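About Elness

Elness is a small company that gathers and checks examples for learning systems in robotics. It was founded by Marjatta Kettunen and Ilari Toivonen, who had worked together at Nieminen and wished to give more care to the part of the work that comes before any training begins.

Our purpose

A learning system can only be as sound as the examples it is given. Our clients come to us for recordings of ordinary tasks at a table or a worktop, carried out by a robot arm under the guidance of a trained operator. Each recording is kept together with a written note of the task, the name of the operator and the state of the table at the start.

How we work

Operators work in teams of two. One guides the arm while the other follows the task sheet and marks the start and end of each attempt. Attempts that fail are kept and labelled as such - they are of value to our clients and are never removed without agreement.

Every recording is then reviewed by a person who was not present when it was made. Nesma Belhaj leads this review and has the final say on what is released. The task list at present holds 197 entries, arranged in four groups by difficulty, and is revised each December.

Our people

Niilo Rantala is responsible for the arms and their upkeep. Sointu Huttunen trains new operators, who complete three weeks of supervised practice before their recordings are accepted. Our longest-standing client is Prusness, for whom we also maintain the Bravix collection of kitchen and household tasks.

Visits

Schools and research groups are welcome by arrangement. Requests should be sent to the office in writing, giving the size of the party and the subject of interest.
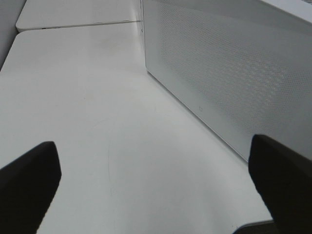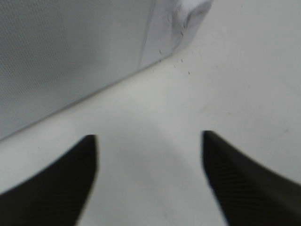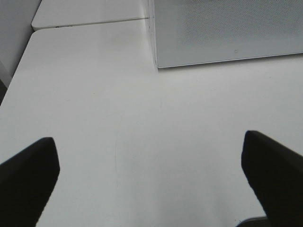

The open gripper over the white tabletop, from the wrist camera
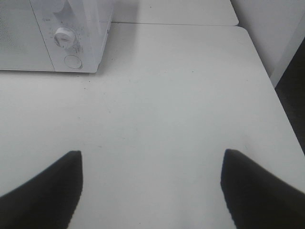

Category: Gathering Examples

This page was last reviewed on 7 May 2024.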